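Revised October 9, 2019. This page replaces the printed leaflet formerly available at the second-floor desk.

# Keeping Comic Books at Home

The Starbridge Library receives frequent questions from patrons who have inherited, purchased or simply never thrown away a quantity of comic books. The recommendations below apply to ordinary household collections. They do not cover original artwork, animation cels or signed prints, which should be discussed with a conservator in person.

## Before handling

Wash and fully dry your hands. Hand lotion should not be used beforehand, as it transfers readily to glossy covers. Cotton gloves are not recommended for comic books. They reduce the reader's sense of touch and can catch on a torn edge or a lifted staple.

Clear a table larger than the open comic and cover it with clean white paper. Remove drinks, ink pens, adhesive notes and rubber bands. Use a soft pencil for any note taking, and write on a separate sheet, never on a sheet resting on top of a cover.

Support the spine with one hand when turning pages. Older newsprint may be brittle at the outer corners, so lift each page from the upper edge near the middle. An issue that does not open flat without resistance should not be pressed.

## Bags and boards

Three kinds of clear sleeve are commonly sold. Polyester film is the most stable and the most expensive. Polypropylene is acceptable for most household use. Polyethylene is inexpensive and soft, and should be inspected regularly for clouding or rippling. Sleeves containing PVC, often recognizable by a strong smell, should be discarded.

Backing boards should be described by the supplier as acid-free and buffered throughout. Many inexpensive boards are treated on one side only. In that case the coated, shinier side is usually the treated one and should face the comic, but the supplier's instructions should be checked.

Comic books have changed in width over the decades, and a sleeve made for current issues will be too tight for most older ones. Measure one issue from each period before ordering. The corners should slide in without catching.

- Place one issue in each sleeve.
- Fold the flap behind the board and secure the tape to the outside of the sleeve.
- When removing an issue, fold the tape back onto itself or remove it completely. An exposed strip of tape is a leading cause of cover damage at home.
- Label the sleeve or the board, never the comic.

## Boxes

Store issues upright, with the spines all in one direction, in a lidded box made for the purpose. The box should be full enough that the contents stand without leaning and loose enough that a hand can be inserted comfortably. Where a box is only partly filled, a block of folded acid-free tissue will hold the row upright.

Stacking issues flat is acceptable for short periods. A stack should hold no more than 20 issues. Very large or heavy formats, such as tabloid editions, are best stored flat at all times.

Long boxes are heavy when full. Short boxes are preferable for shelves above waist height and for any collection that is moved often. Use dividers between titles. Mr. Lefteris Kouris of the periodicals desk advises patrons to cut dividers slightly taller than the sleeves and to write the title on the raised edge, for instance *Vilto* or *Captain Nuda*, with the first and last issue numbers beneath.

## Where to put the box

Choose an interior closet on a lived-in floor of the home. Attics and garages are unsuitable on account of heat. Basements are unsuitable on account of damp, and in an apartment the same caution applies to a closet sharing a wall with a bathroom. Boxes should stand on a shelf or on blocks at least 4 inches above the floor, and should not touch an outside wall.

A steady, moderately cool temperature is more important than a very low one. An inexpensive humidity gauge may be kept in the closet and read from time to time. If the reading remains high through the summer, a room dehumidifier is more effective than small packets of drying agent, which become saturated and are easily forgotten.

Do not store comic books with newspapers, magazine clippings or scrapbooks. Newsprint gives off acids as it ages, and loose clippings will leave a brown shadow on whatever lies next to them.

## Common problems

**Musty odor.** Stand the issue partly open in a dry room with moving air, away from a heater. Repeat over several days. Perfumed sheets, sprays and baking soda applied directly to the pages should not be used.

**Rusted staples.** Leave them in place. Removing a staple often tears the centerfold, and replacement staples reduce the value of a collectible issue. Keep the issue dry and separate from its neighbors.

**Old adhesive tape.** Do not pull. Tape that has turned yellow may be bonded to the printed surface. Patrons who wish to have tape removed should consult a paper conservator.

**Insects.** Silverfish leave irregular grazed patches on covers. Isolate the affected box in a sealed plastic bag, vacuum the closet, and contact the department before treating the comics themselves. Insecticide should not be sprayed in or near the box.

**Mold.** Active mold may appear fuzzy or may smear when touched. Close the box, move it away from the rest of the collection and wash your hands. Persons with asthma or allergies should ask someone else to undertake the work.

## Light and display

Light damage cannot be reversed. Reds and yellows in older printing inks are often the first to fade, and a cover displayed in a bright room may change noticeably within a season. Frosted or tinted glass softens glare, but it should not be relied on to filter ultraviolet light. A windowsill is an unsuitable resting place for comic books, even for an afternoon.
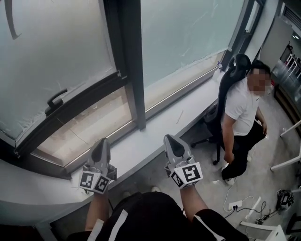 **Starbridge Library, Department of Paper and Periodicals Care**

Patrons who wish to display a cover at home are advised to frame a good color copy and to keep the original boxed. If the original must be shown, hang it on an interior wall, use glazing rated to filter ultraviolet light, and include a mat so that the cover does not touch the glazing. Exchange the displayed issue for another every few months. Picture lamps attached to the frame are not recommended.

## Keeping a list

A written list is of use to the owner, to an insurer and eventually to the family. Record the title, issue number, publisher, cover date and any obvious defect. A typical entry reads:

> *Captain Nuda*, no. 34, Spanos, May. Lower corner creased, centerfold attached. Box B.

Keep a copy of the list outside the home. Values need not be entered and, if entered, should be dated.

## Further assistance

Ms. Evanthia Chatzigeorgiou answers questions on storage materials, and Mr. Njoroge Were answers questions on mold and insects. Both may be reached by telephone at extension 3043. The department does not appraise comic books and cannot recommend dealers. Issues showing signs of mold should not be brought into the building. Please telephone first.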